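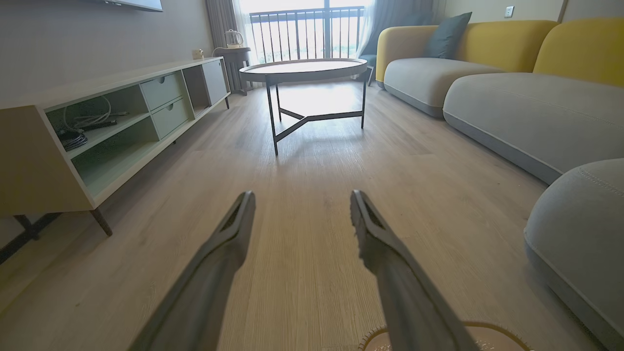 Okay, grasp planner rewrite, day 6. A thread for the three of you who care.

1/ Ripped out our old replanning loop and moved everything onto Litari. It used to stall 291 ms every time the wrist cam got glare off a shiny floor. Now it's 96!!

2/ Thin table legs are still my nemesis. The depth map eats them, so the planner thinks it can drive the arm straight through (it can't).

3/ Fix for now: fatten anything skinny in the collision map. Ugly, but over 3430 replayed plans came back clean.

4/ Next up is cables. Pushing the branch to the Nitesard repo tonight, go break it and tell me how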